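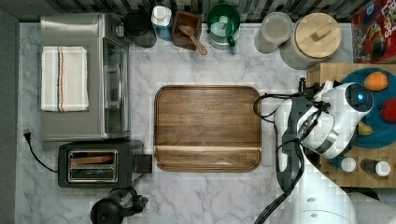
Counter with cutting board, toaster oven and toaster, Plerkville unit.

Ticket 2995
Location: Plerkville, shared kitchen
Subject: Counter outlets lose power during breakfast hours
Status: Closed

Reported problem
The tenant reports that the counter outlets lose power on most mornings. The ceiling lights stay on. Power returns once the breaker marked 10 is reset at the hall panel.

Friday, 7:40 a.m.
The breaker was found tripped and was reset. It held with one heating appliance running and tripped within minutes when a second was started. The panel label lists the kitchen and the laundry room on separate breakers – the label is wrong. Both rooms are fed from breaker 10.
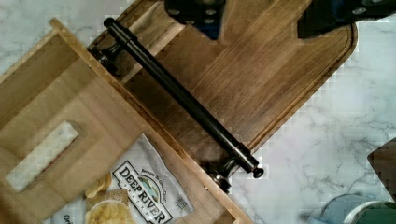

Cutting board and black bar handle.

Friday, 11:15 a.m.
The laundry room line was traced to a junction box above the hall closet. One wire connector was loose and has been replaced. The case was passed to Curico Electric for a separate laundry circuit. The tenant was asked to run only one heating appliance at a time until the work is complete.

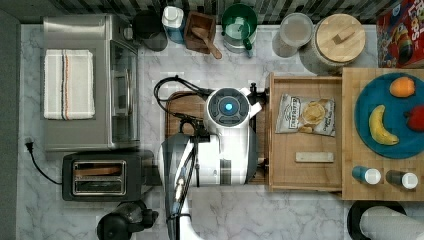 Entered by Marcus Baptiste, Building Services, Tipoki Property Office

The contractor installed the new circuit in August and corrected the panel label. A load test was run for 43 minutes with no trip. The invoice is filed under Rurkden account 500. Any further loss of power should be reported on a new ticket that refers to this one.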